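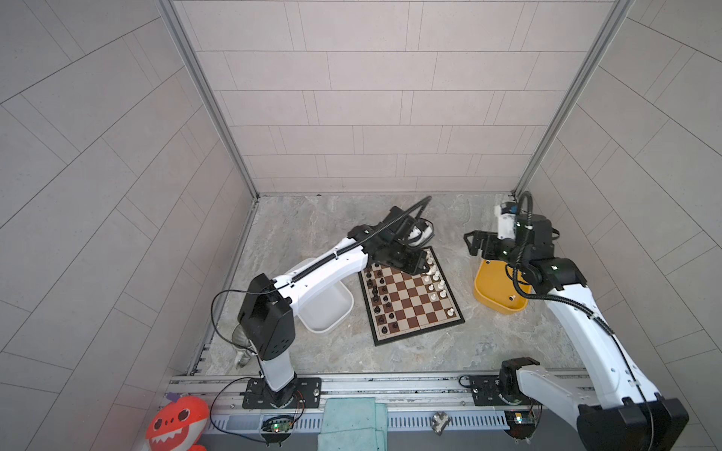 Zoila Quispe had been told, when she took over the planner at Flumeck, that it was a tidy piece of software and she would have the hang of it by August. It was well past August now, and she still talked to it the way her grandmother had talked to the stove, coaxing mostly, with the odd sharp word when something caught.

The planner was called Rusel. The arms had names too, Neron on the left and Cusi on the right, and those had been given out by Gerardo Palumbo long before her time, in a comment near the top of a file that everyone was a bit frightened to open. Neron was to look after the black pieces and Cusi the white, and each had its own container to put them in, and if you said it quickly like that it sounded like something a child could do on a rainy afternoon. Rusel found it very hard. Rusel had to decide who went first, and by what path, and how high over the board, and it had to keep deciding while everything it had been told about the world went slowly out of date.

That evening the trouble was hesitation. Cusi would start toward a pawn, stop, draw back a little, and start again, like somebody at a party who can't tell whether the other person has finished speaking. Zoila had watched it so often that she had begun to feel sorry for it, and she knew that wasn't a sound engineering position. She made a pot of tea, pulled the log up on the big screen, and started reading from the top.

It was a long log and not a pretty one. Rusel wrote down everything it considered, including all the paths it had thrown away, and she had got quite fond of these over the months. There were lovely sweeping arcs that would have gone straight through Neron's elbow. There were cautious little climbs that used up so much time the goal had expired before they arrived. At line 1227 she put down her cup.

"Gerardo," she called, "how long does Neron hold on to a square after it's let go of the piece?"

"As long as it needs," he called back from the kitchen, where he was warming up soup.

"It's holding on for nine."

"Nine what?"

"Nine planning cycles. It's being polite to a pawn that's already gone."

He came and stood behind her with the bowl, and they looked at it together, the same grey line repeating itself down the screen.
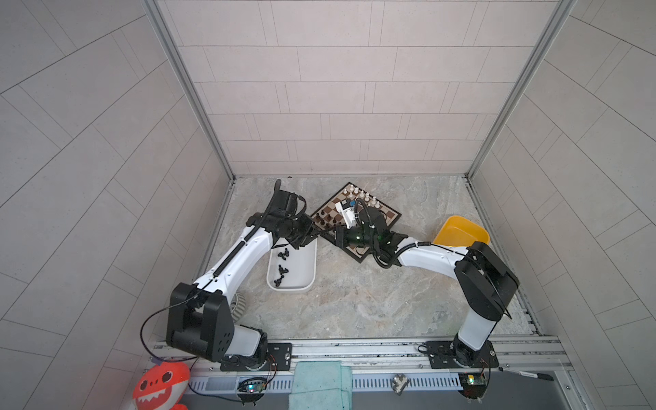 What happens when both arms want the same part of the board? Rusel reserves that space for whichever arm asked first, and it gives the other a safe place to wait until the reservation is released.

That was how it was meant to go, at any rate, and for the most part it did. The rule was a good one. The release was where it had gone soft, and once Zoila knew where to look she could see how it had come about. Somebody had been worried, years ago perhaps, about a gripper that hadn't fully opened, and had told the reservation to linger until it was quite sure. Then the gripper code had been rewritten, and rewritten again, and the signal it was waiting for had been given a new name, and so Neron's reservation sat there waiting for a message that no longer existed, until the timeout came along and put it out of its misery.

She fixed it in 11 lines, and four of those were an explanation to whoever came next. Gerardo read them over her shoulder and said it was the longest apology he'd ever seen in a header file. Then she ran it in simulation, 200 games' worth of clearing up, and went off and had some of the soup while it churned away.

The simulated arms behaved beautifully, but then they always had. On the real ones she turned the speed right down and kept her palm by the stop button, and looked at Cusi's wrist view, because Rusel took its last correction from there and she liked to see what it was seeing - the white pieces standing up close along the side of the board, the yellow tub just past them, and all that swirly floor.

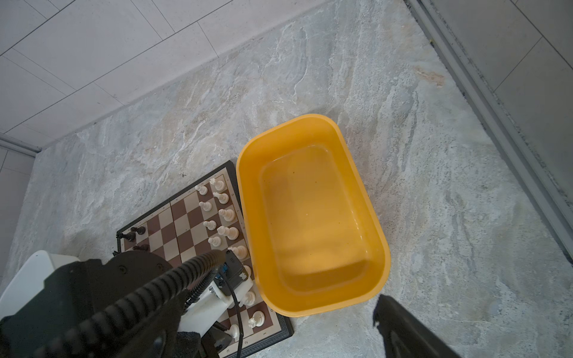
Gerardo thought she ought to leave the old timeout in as well, only shorter, and he went on about it at some length. A signal that had been renamed twice would be renamed a third time, he said, and it would be a shame for some poor soul to be sitting there at ten at night with the two arms locked in a staring contest, all for the sake of deleting one number. She could log a warning when it fired, if it bothered her so much.

It did bother her, a little. She liked things to be right and not merely rescued. But she had read enough of that file by now to suspect that half the comments in it had been written by people who felt the same way, and so she put the timeout back, made it short, and gave it a warning in capital letters.

Then she pressed go. Cusi set out toward its pawn, and Zoila noticed that she was leaning forward in the chair, as if that would help. The reservation from Neron's side dropped off the list. A new one appeared under Cusi's name, the path on her screen went from amber to green, and it kept on going, down over the board, slow as you like, without a single stop.

"There you are, love," she said.

Gerardo asked whether she was talking to Cusi or to Rusel, and she said she'd have to think about that, and would he mind handing her the tea.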